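Retgate kitchen clearout, the gallery

Pictures from the Retgate clearout, finally. Sorry for the wait, been meaning to get these up since October and then the laptop went and then it was the holidays. Most of the lines under them are straight off my phone notes, typed standing up with one hand, so take the spelling as it comes.

Quick background for anyone who wasn't following. Retgate is the old shared kitchen at the back of the Tekwood building, ground floor, past the stairs. Two rooms if you count the pantry. It had been used by everybody in the building for years and cleaned out by pretty much none of them. Lease on the back rooms was up, new people wanted it bare, so it all had to be sorted, boxed, given away or taken to the dump. Budget was 3000 for everything including the truck and the dump fees. We spent 2768. The rest went on pizza and the second lot of tape.

How it worked: every shelf got emptied onto a table, everything on the table got a sticker (green keep, yellow give away, red dump) and then it got boxed by color. Simple enough. Stickers fall off anything greasy, so wipe first. We learned that on the first shelf and then again on the third.

Pictures are more or less in order. Some days have lots and some have hardly any, depends who had clean hands.

THE PANTRY

Started here because it was the smallest. Bad idea, should have started with the big room while everyone was fresh. Shelves were deeper than they looked and there was a second row of stuff behind the first row the whole way up. Flour, more flour, a bag of rice that had gone solid. Anything opened went out. Anything with no date on it went out. There was a short argument over the canned peaches and the peaches lost.

70 empty jars in there, all washed, most without lids. Whoever was saving those, thank you, they went to the jam people down the street and they were thrilled.

Shelf paper took longer than the shelves. It had been put down with some kind of glue and came up in strips as wide as a thumb. Warm water and dish soap, leave it ten minutes, then the plastic scraper. Do not use the metal one, ask the second shelf how that went.

THE BIG ROOM

Drawers next. The usual: rubber bands, takeout menus, keys to nothing, birthday candles, a lot of birthday candles. Good knives went in a green box wrapped in dish towels. Bad knives taped up in cardboard with KNIVES written on every side, which the dump people said was the nicest thing anybody had done for them all week.

Under the sink we just closed our eyes and bagged it. Not quite, the cleaning stuff had to go separate. But close.

Pans: kept the heavy ones. Anything with the coating coming off got a red sticker, no discussion, though there was some discussion.

THE WHITE TABLE

The white table was for odds and ends, anything that wouldn't go with the plates or the pans or the dry goods. Small gadgets, plastic things with lids, cases, bits with no obvious other half. It filled up faster than any of the others and it was always the last one cleared. Rule was that if two people couldn't agree on what a thing was, it went on the white table and waited for a third.
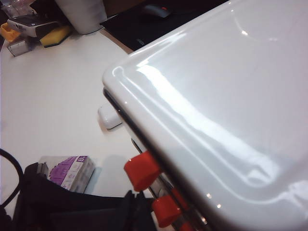

White table, sorting in progress. Shiny white lid, three red-orange caps on the rod under the edge, small stuff waiting in the corner for a sticker.

Big plastic things were the worst to sort in general. They take up half the table, you can't stack on top of them without a slide, and they show every fingerprint. We ended up doing them one at a time with a damp cloth and a dry one after. Dry one matters, otherwise you get streaks and the sticker won't hold.

Anything with a lid got checked that the lid was the right lid. Sounds fussy. It saved us hauling a whole stack of containers to the give away shelf where nobody would of wanted them. Anything with loose parts got the parts in a zip bag and the bag taped to the thing it came off. Tape to the underside if you can, it marks the top.

Anything electric went to the end of the table and got plugged in before it got a sticker, if we had the right cord. If we didn't have the cord it waited in the cord box line. The cord box is its own story. Short version, two evenings and we threw most of it out.

BOXES AND TAPE

We used Omoregie boxes, the medium ones, from the moving place on the corner. Good boxes. The large ones are a trap, you fill them because they're there and then it takes two people and a bad word to get one off the floor. Medium for everything, even the light stuff.

Label the side and the top. Then label the other side, because whichever side you labeled will be against the wall.

Tape: the cheap tape is not cheap if you use three strips where one would do. We switched halfway and it went a lot quicker. Tape gun if you can borrow one. We had one tape gun and it was the most wanted item in the building for the whole week.

Newspaper for the plates, towels for the glasses. Ran out of newspaper on the second morning and went around the offices asking for whatever was in the recycling. Got a huge pile of printed out emails. Didn't read them. Read a few.

THE GIVE AWAY SHELF

Set up in the hallway by the front door, sign said TAKE IT PLEASE. First day it was slow, people thought it was a display. Then someone from upstairs took the waffle iron and after that it went like a yard sale. Mugs went first, then the storage containers, then the baking trays. Nobody wanted the fondue set. The fondue set is still there if you want a fondue set.

Things came back too. Somebody took a blender home, decided against it, and snuck it back on the shelf overnight with a different thing sitting next to it that was never ours. We gave that a yellow sticker also.

FLODETOW AND THE TRUCK

Flodetow did the hauling, one truck, 2 trips. They were early both times which threw us off. Have your red boxes by the door the night before, not the morning of, is what I would say to anyone doing this. We had half of ours still open and one with no bottom taped. Found out about the bottom on the stairs.

The old fridge went on the first trip. It had to come out through the side door with the door off its hinges, then the hinges had to go back on, then somebody had to find the screws. Screws were in the zip bag taped to the door. See above about the zip bags. I was very smug about that for the rest of the day.

Second trip was shelving and the broken chairs, plus the microwave that only did thirty seconds no matter what you pressed.

CLEANING THE EMPTY ROOM

Once it was bare we did top to bottom, ceiling corners first, then walls, then the insides of the cupboards, floor last. Somebody did the floor first on the pantry side so that got done twice.

Grease above the stove came off with baking soda paste and a lot of elbow. Leave the paste on longer than you think. The window over the sink opens by the way! All those years. It was painted shut, ran a putty knife around it and it popped right out.

Wall by the door still has the pencil marks from when people measured their kids against it. We left those and asked the new people if they minded. They didn't.

WHAT WENT WHERE

Green boxes: upstairs kitchen at Tekwood, the cupboard on the left, and the overflow is in the storage closet on the landing. If you're missing a good pan look there before you send a message.

Yellow: hallway shelf, and what didn't go from the shelf went to the thrift store by the bus stop. They don't take knives or anything with a cord, so those went round the building one more time.

Red: gone.

White table: sorted in the end. The last few mystery bits went in a shoebox marked ASK and the shoebox is on the landing with the overflow. Please come look. If one of them is yours take it, and if you know what the long gray one with the spring is I would love to be told.

The tables themselves went back to the meeting room, wiped down. One is short a foot so don't lean on the window end.

More pictures to come from the last evening once I get them off the other phone, there's a decent one of the room empty with the light coming in. If you have any of your own send them over and I'll add them, smaller files please, the page is slow enough as it is. And if you borrowed the tape gun it needs to go back downstairs, they've asked twice.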